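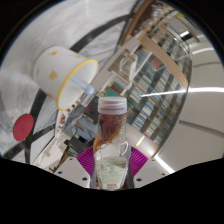
Clear bottle with a ribbed white cap and a dark reddish-brown liquid inside.

How to change the small labels on your kitchen bottles

At Kovley we buy vinegar, syrup and soy sauce in big containers and fill them into smaller bottles. After some months the old labels become a problem, and people pour the wrong thing. In September we relabeled all 24 bottles on our shelf, and this is the method which worked best for us.

Step 1. Empty the bottle and rinse it with warm water. Let it dry with the cap off.

Step 2. Fill the sink with warm water and a spoon of dish soap. Leave the bottle in it for 11 minutes. Paper labels will mostly slide off with the thumb.

Step 3. If glue stays on the plastic, rub it with a little cooking oil and wait. Then wash again with soap.
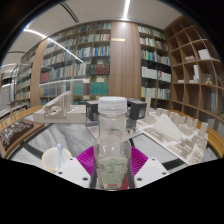
Ludine Home Cooking Club

Step 4. Write the new label before you stick it. Put the name first, then the day of filling, for example "Rice vinegar, Friday". Use a pencil or a waterproof pen.

Step 5. Press the label from the middle to the sides, so no air stays under it. Keep it low, where your hand does not rub it when you pour.

Step 6. Fill only 300 ml at one time. The rest keeps better in the big container, closed and in a dark cupboard.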